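Day 20 of teaching a robot to tidy up. I have a degree. My mother still tells people I work in computers.

The job, for anyone new: I drive two arms by hand, the computer records what I do, and later a model tries to copy it. We need 40 good runs per task. Good is the word doing the heavy lifting there.

Today's task is tray and baskets. Move the thing, let go of the thing, back off, reset, do it again. By run 4 I was narrating under my breath like a golf announcer. 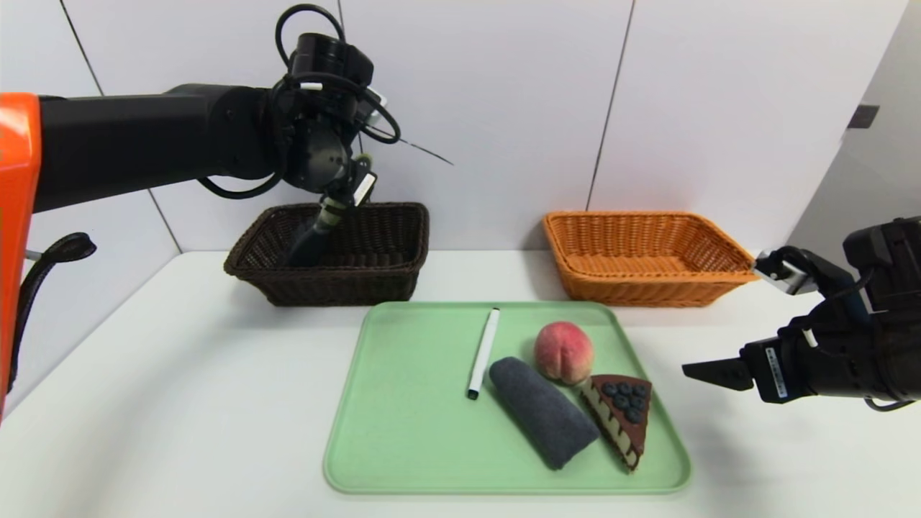 What gets me is how much of my own personality ends up in the data. I hesitate before every grab. In May we trained on a batch of mine and the arm hesitated too - a long, thoughtful pause, like it was reading a menu.

Khanyisile Sibiya drives fast and never second-guesses. The model trained on her runs is confident and wrong. We are now mixing us together, and I don't love what that says about either of us.

Soft stuff is the worst. A towel is a different shape every time you put it down, and the model takes each one as a personal betrayal. Fruit it can handle. Fruit has the decency to stay round.

Threw out 3 runs before lunch. One because I sneezed, two because I got bored and showed off. The model can't tell showing off from technique, so out they go.

Someone asked if I could just fake the bad days in simulation. We tried. The simulated towel was perfect and taught the arm nothing except how to deal with a perfect towel.

Anyway, back to it. Same tray, new arrangement, arms to the start position.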